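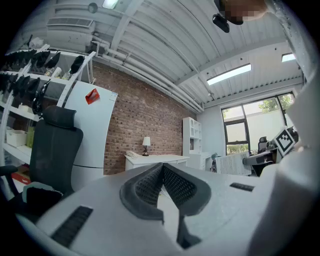 The man who sells office air quality for a living would rather I didn't call it that. He prefers "workplace atmosphere", and he says it twice before he has sat down.

We meet on a Wednesday at half past ten in a café in Stumthorpe, two doors from the rented rooms of Seltik, the firm he runs. Seltik makes a box that sits on a shelf and measures the air. For a monthly fee it also sends your manager a score. The higher the score, he says, the better everyone in the building is thinking.

I ask what the score is made of. "Carbon dioxide, mostly. Then temperature, humidity, a few other bits." Which other bits? "That's the part we don't publish." Why not? "Because then people would copy it." I point out that people might also check it, and he stirs his coffee for a while.

The basic idea is sound enough. Put a lot of people in a closed room and the carbon dioxide goes up, and by mid-afternoon everyone feels thick-headed. Anyone who has sat through a long meeting in February knows this without a box. What I wanted to find out was how you get from there to a number that claims to tell you how well the accounts team is working.

"There are studies," he says. I had asked for them the week before and been sent one, which Seltik had paid for. It was carried out at Ponesero, a packaging firm, and it had 14 people in it. They did puzzles with the windows shut and then did puzzles with the windows open. They were quicker the second time.

Had they been given the same puzzles? "Similar puzzles." So might they have been quicker because they'd had a go already? "You could argue that," he says. "But the boss was very happy with it, and he's renewed."

He is hard to dislike. He used to fit heating in schools and he talks well about it, about classrooms where the radiators could only be turned off with a spanner and the teachers propped the fire door open all winter. He can walk into a building and guess from the smell which vents have been painted shut. When I ask him what most offices ought to do, his answer is quick and has no box in it at all. "Open a window for ten minutes every hour. Get the filters changed. Stop putting the printer in the room with no window."

Then why sell the box? "You can't invoice for opening a window," he says, and to his credit he doesn't laugh.

The box costs £900 a year for a small office, once the fee is added up. For that you get the shelf unit, the weekly score and a phone number. You don't get a visit. I ask if a cheap meter from a hardware shop would tell me the same thing. "It'd tell you the carbon dioxide." Which is mostly what the score is. "Mostly," he agrees.

I had already spoken to the office manager at Laryea, a small lettings agency that took the box and sent it back after 7 months. She was less patient. "It said we were a 62," she told me over the phone. "Nobody could say 62 what. One week it dropped to 50 and I had the landlord round, and he asked what I wanted him to do about it, and I didn't know." They now have a rota for the windows. She thinks the afternoons are better, but she also thinks they may just have had a good spring.

I put this to him. He says Laryea had placed the unit next to the kettle. I say that she told me it was Seltik who chose the shelf. He says he would have to look into that.

What bothers me more is where the score ends up. It goes to the manager and, unless the manager decides otherwise, to no one else. He calls this "a sensible default". I ask whether a worker with a headache could see what the air had been like that day. "If their manager shared it." And could the score be used to say that a team had no excuse for a slow week, the air having been fine? He looks hurt by the question. "I wouldn't want it used like that." Does the contract forbid it? It doesn't. He says they may add something in July.

We have been there for 2 hours by now. The café has filled up, the door is shut against the rain and the glass is running with damp. I ask him what he thinks the place would score. He looks up at the ceiling, then round at the tables.

"Low forties," he says. Then he reaches over and opens the window behind him, and orders another coffee.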